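Drokora opens its fruit-packing table to the whole neighbourhood
Weekly fruit bags to be put together at Ullari Hall from December, with 40 places to begin with
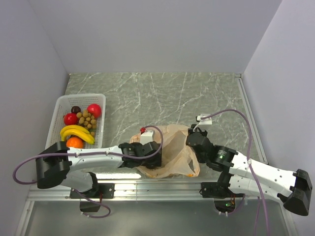

Drokora, the neighbourhood food club based at Ullari Hall, will start packing weekly fruit bags for local households in December. Anyone living within walking distance of the hall can sign up, and there is no joining fee. Each household gets one bag of mixed fruit a week, picked out the same afternoon and ready to take home by tea time.

The club has been sharing fruit among its own members for two years. It began with whatever people had too much of, mostly apples and plums, left on a windowsill in the entrance with a note asking others to help themselves. Then the Rantala greengrocer's on the corner offered to sell the club its mixed boxes at cost, and the windowsill got rather full! Last winter the members agreed that it was time for a proper packing afternoon and a proper table.

"We're so pleased to be doing this," said Ilham Wattimena, who runs the fruit bags for Drokora. "People kept stopping at the door and asking if they could have a bag too, and we kept having to say not yet. Now we can say yes, at least to the first 40, and I can't wait to see who turns up."

What goes in a bag

The bags are mixed on purpose. Bananas go into nearly all of them, along with oranges and something red, and after that it depends on what has come in. Longans have been the surprise favourite of the autumn. Many members had never tried one, and the club now gets asked for them more often than for grapes. For anyone new to them, a longan is a small, round, tan-brown fruit with a thin shell that cracks under the thumb. The flesh inside is pale and sweet, a bit like a lychee, and there is one dark, shiny seed in the middle that should be thrown away. Children like peeling them. Small children should have the seed taken out first.

Households can tell the club what they don't eat, and swaps are easy to make. There is a slip to fill in when you join, with room for allergies, dislikes and anything else the packers ought to know (one member's slip just says "more oranges please", and she gets them).

How the packing is done

Charoen Phromma, who looks after the table on packing afternoons, has worked out a way of doing things that keeps soft fruit from getting squashed. Fruit is first set out in open baskets with holes in the sides, so that air can get round it and any bad piece is easy to spot. The basket stands to one side of the table and the bag lies flat beside it, which leaves the rest of the top clear for sorting.

Heavy, firm fruit goes in first: oranges, then apples. Round fruit with thinner skins follows. Longans are kept in their cluster if they'll stay on the stalk, and go in a gap where they can't roll about. Bananas go last, laid along the top with the curve facing up.

"I spent years putting bananas at the bottom at home and wondering why they went brown," said Charoen Phromma. "You learn a lot when you pack next to other people. One of our older members showed me how to turn the bag as you fill it so the weight sits evenly, and my bags have stood up straight ever since. I do it with my own shopping now."

The bags themselves are thin and light and fold up to almost nothing. Drokora asks every household to bring last week's bag back, shaken out and dry, so it can be filled again if it is still sound. Torn ones are collected in a box by the door and taken to the carrier bag recycling point at the shop. Members who would sooner use their own cloth bag or basket are very welcome to, as long as it has a name on it.

Keeping the fruit at home

A small printed sheet called the Tasura card will go into every first bag. It was written by club members and takes its name from the old packing shed that used to stand behind the hall. The card has tips on storing fruit once it is home, in plain words and large print. Among them:

Take everything out of the bag as soon as you get in. Fruit left tied up in plastic sweats and spoils.

Use a basket or bowl with some air in it, and put the ripest pieces on top where you'll see them.

Keep bananas away from fruit you want to last. They make other fruit ripen faster, so if there's only one basket in the house, give the bananas a hook or a shelf of their own after the first day.

Longans keep best in the fridge, unpeeled, in something they can breathe through.

Wash fruit just before eating it.

The back of the card has a recipe for baked oranges and one for banana pancakes, both tested in the hall kitchen, the pancakes several times over.

Room for more hands

Packing takes place in the afternoon, starting at 2 and finishing when the bags are done. Nobody needs experience and there's no need to commit to every week. New packers will be paired with someone who knows the table for their first go. There are stools for those who prefer to sit, and the kettle is on throughout.

The hall is on the level from the street, with a wide door and an accessible toilet. Households who can't get out to fetch their bag can ask for it to be dropped off, and Drokora would be glad to hear from anyone with a bicycle and a spare hour who could help with that.

Cost and signing up

A bag costs whatever the fruit in it cost the club, and the price is chalked up by the door each week before packing starts. Drokora makes nothing on it. A shared pot, topped up by members who can spare a little extra, covers bags for households who are finding things tight, and nobody is asked to explain why they need it. The pot stands at £200 as the new season opens, and every penny of it will be spent on fruit.

Places can be booked at the hall during packing afternoons or by filling in one of the slips on the counter at Rantala. The first 40 households will start together in December. Others will go on a waiting list and be offered a place as soon as there is enough fruit and enough table to go round.

"If you're not sure, come along and pack one bag with us," said Ilham Wattimena. "You'll go home smelling of oranges, and you'll have met half the street."

About Drokora

Drokora is a members' food club run from Ullari Hall. It buys and shares fresh fruit, holds seasonal cooking afternoons and lends out preserving pans, apple peelers and other kitchen things. Membership is free and open to all local residents.

For more about the fruit bags, or to visit on a packing afternoon, please ask for Ilham Wattimena at Ullari Hall. Questions about helping at the table can go to Charoen Phromma at the same place.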